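Date: 2021-02-14
To: Ninby staff list
Subject: Re: Automated table-laying, Bangera site

Colleagues,

The following was sent to this list by the Nolix project office:

> The second gripper unit will enter service at Bangera in April. Staff on the laying and clearing rota are asked to state whether they wish to retrain as cell operators. Six places are available.

The staff side has considered this message and wishes to record its position. The work concerned is done on printed cloths, with grey sprigs and orange roses, and the grippers operate directly over them. Any post that includes watching this work should be graded as skilled.
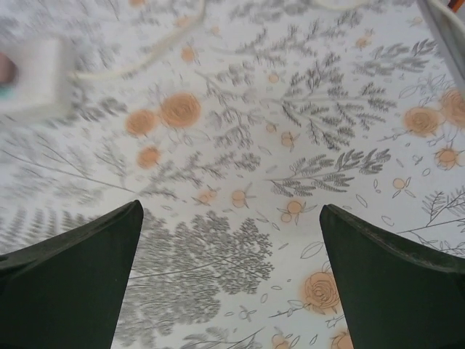 Akusico branch has replied that its members would accept retraining, provided that the 2 weeks of instruction are paid at the full rate and that no one is moved to nights as a result. The branch also asks who will answer for a damaged cloth – the operator on shift or the project office.

We support both points. The rota at present covers around 250 settings a day, and no change to hours should be made until the new duties have been agreed in writing.

Replies should be sent to the list, not to individual members.

Staff Side Secretary
Ninby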